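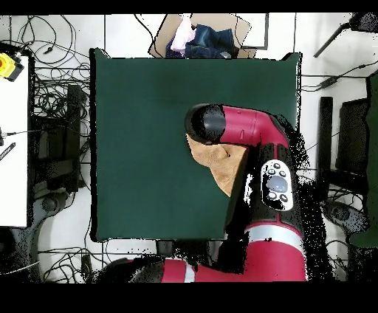 Fig. 1. Tan cloth over the green table, clothes box behind.

Week 3 handout, Folding and Linen Care (C. Duggan)

Start with towels. Terry is forgiving, shirts aren't. Crumpled towel first: find a corner, then the next corner along the SAME hem. Don't grab the middle, you just get a tent. Shake once, lay flat, smooth outward with the side of your hand.

Clear surface, nothing else on it. Felt grips a bit so lift the towel, don't drag.

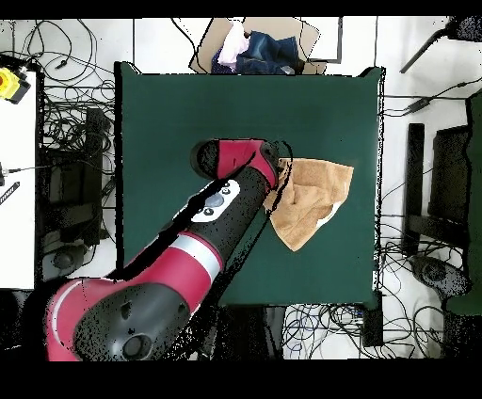 Thirds lengthwise, then half, then half again. Colour of towel doesnt matter, bulk does. Jeans and anything pink or pale stay in the cardboard till next week, we do denim seperately.

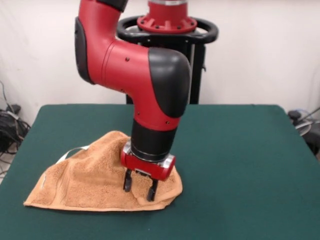

TAGS AND HEMS

Tag or loop goes inside the fold. Long hem toward you. If the edges are out by more than 3 cm, open it up and go again.

Practice sheet back to Enda Brennan, 19 marks. Bring your own bath towel, any grey or brown one is fine.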